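Kirard Students Teach Robot Arm to Clear a Table

Students in the robotics club at Kirard High School have spent this spring training a robot arm to pick small objects off a table and put them away, and they plan to show the results at the Laizer Student Robotics Meet in June.

The club has 6 members this year, up from four last year. They meet after school in the old drafting room, where the arm is bolted to a bench by the windows. The arm was paid for with a $1,463 grant from the Henar Education Fund, along with money from two bake sales.

"We started with foam blocks and got bored with them pretty fast," said club adviser Nassoro Temba, who teaches physics. "Blocks are all the same shape. The students wanted things that were harder to grab."

Members now bring in items from home and from the thrift store on Mill Street. The only rules are that an object has to fit between the gripper's two fingers and can't be breakable. Flat, round pieces have given the team the most trouble, Temba said, and so has anything shiny or wrapped in clear plastic.
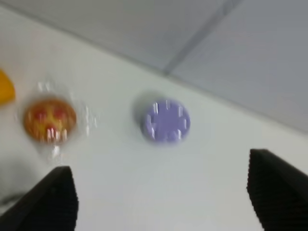

The view from the arm's wrist camera, with the gripper open and a lavender disc on the table ahead of it. Kirard High School Robotics Club

To train the arm, one student steers it through a pickup with a hand controller while the computer records the motion and the camera view. The team collects 50 of these runs for each new object. A second student checks every recording afterward and throws out the bad ones.

Fast movements were a problem early on. The camera rides on the arm, so a quick swing can blur the picture. The club now asks drivers to slow down near the table — a rule that is taped to the wall next to the controller.

Scoring at the Laizer meet is based on how many objects a robot can move into a bin before time is called, with points taken off for drops. Teams do not see the objects ahead of time. Kirard finished ninth last year with a wheeled robot that lost a tire in the second round.

The club's goal is a 95 percent success rate on the objects it has practiced with. Temba said the arm does well on blocks and balls but is not there yet on flat pieces, and that the students are trying a different approach angle before they collect more runs.

Schools from Trurnumberg and the surrounding county will also compete. The meet takes place in the Laizer Community College gym, with doors opening at 9 a.m. Admission is free, and parking is available in the north lot.

The Kirard club will take new members again in the fall. No programming experience is needed. Students who want to join can pick up a form in the main office or stop by Temba's classroom during lunch.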